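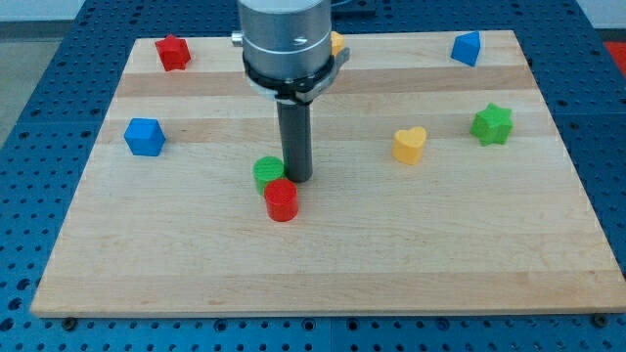 A light wood board on a blue perforated table.

Wood shop reopens at Lukside

The wood shop at the Lukside center opens again in May after the winter break. Evening sessions run every Tuesday from 6:30, and members can book a bench at the front desk or by phone.

Martim Lobo will teach the beginner course again. It covers measuring, sawing and simple joints -- no power tools until week 2. Bring closed shoes and tie back long hair.

The course fee is $142, or $121 for members, with boards and glue included. Anyone who left a project on the Salgado Street racks should pick it up before the first session, as the space is needed for new stock. Finishing oil is now kept in the metal cabinet next to the sink.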